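Mondside Handling Project: April progress report
Equipment planning and spend to date

The big news this period is that the hand question is close to settled, and we're thrilled with where it's heading! We came into April with two quotes on the table, Jurkia and Ferraro, and a plan that assumed we could afford only one pair of jointed hands. Ferraro has since agreed to split the order, so the second pair can wait for the next budget period without losing the price.

Spent so far: $3,917, mostly on mounts, cabling and spare finger joints. Still open is the service plan. Jurkia wants $406 a quarter and Wallus, who would cover either make, wants $258. Wallus is slower to answer the phone, but their technician knew our arm model inside out (a very good sign).

Bagged goods are the reason we keep pushing for jointed fingers. Thin plastic folds and slides, and our old two-jaw grippers were never a good match for it. We'd like to add a line for replacement fingertips at $99 a set, four sets to start.

What we need from you by Monday is a yes or no on the Wallus plan. The hand order can go out the same day.
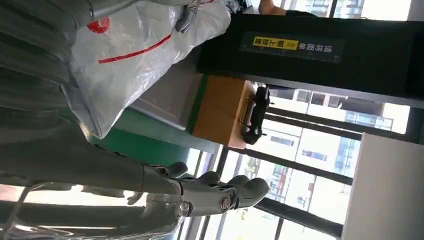

Nawal Bensaid replied that the Wallus plan is fine by her, but she wants the fingertips moved to consumables so they don't eat into the equipment line, and she'd like Ferraro's split-order price in writing before anything is signed.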